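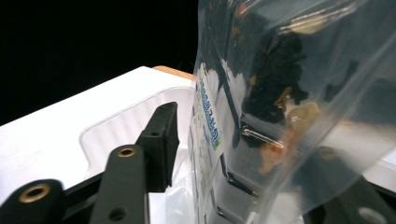 Five months without a car

5/25/23

We sold the car in December. It was a 2009 hatchback with a slow oil leak and a rear door that only opened from the inside, and the mechanic at Boersma wanted more than it was worth to get it through another roadworthy. A bloke from two suburbs over took it for $3,000 and drove it away the same afternoon.

The plan was to look for another one after New Year. We haven't, and people keep asking how that's going, so I'm writing it down once.

First, where we live. It's 2 kilometres to the shops on Rillel Road and a bit less to the train. The 695 bus goes past the end of the street every half hour on weekdays and every hour on weekends, and it stops early on Sundays. If we lived up the hill where we used to rent, I don't think we'd have lasted a fortnight.

Groceries were the thing I expected to be hard. We used to do one big shop on a Saturday and fill the boot. Now I go three times a week on foot with a backpack and one cloth bag, and Miroslava picks up milk and bread on the way home from the station. We spend less, mainly on things like biscuits and soft drink that are heavy or bulky and that I don't want to carry. Potatoes I still buy. Cat litter we get delivered, along with rice, laundry powder and anything in a tin. The delivery fee annoys me every time.

The backpack matters more than I thought. I started with an old school one and the straps cut into my shoulders by the second week. The one I use now has a hip belt and a flat base, so the eggs can stand upright in the bottom corner. Eggs at the bottom sounds wrong but they've got the hard shell of the carton around them and nothing heavy goes on that side. I've broken two since January.

Rain was less of a problem than wind. You can dress for rain. There's a stretch along the oval with no fence or trees and when the westerly is up I go the long way past the school.

The hard parts have been other things. The vet is across town, and no driver is pleased to see a cat carrier. We've done it by taxi twice and both times I put a towel down and apologised the whole way. The tip is out of the question, so there's a broken bookcase in the side passage that has been there since February. Eskil has offered to take it in his ute and I'll probably say yes.

Visiting Miroslava's parents in Wullusberg used to be an hour and ten minutes each way. By train and then coach it's closer to three hours, and the last coach back leaves before dinner, so now we stay the night. Her mother likes this arrangement. I get a lot of reading done on the coach, though I have to stop once the road gets to the hills or I feel sick.

We've hired a car three times – once for a wedding, once to move a washing machine and once for a long weekend at the coast. The hire place near the station is fine but closes at noon on Saturdays. If you're going to do this, check the hours before you book, and take photos of the hubcaps.

On money, I haven't kept proper records. Registration, insurance and the service would all have fallen due by now, and the hire cars and taxis together haven't come to as much as the insurance alone. Petrol I don't count, as we both bought train passes and that more or less evens out.

Marisa Amato asked in the comments last time whether I miss it. Mostly at night, when it's cold and the bus has gone and I've got the walk ahead of me. I also miss having somewhere to leave things. The boot held an umbrella, a picnic rug, jumper leads and a spare pair of shoes, and all of that now lives in the hall cupboard, which no longer shuts.

We'll look at it again when winter's over. Miroslava wants an electric bike with a big rack on the back and has started sending me listings. I've asked her to ride one up the hill first with a bag of potatoes on it.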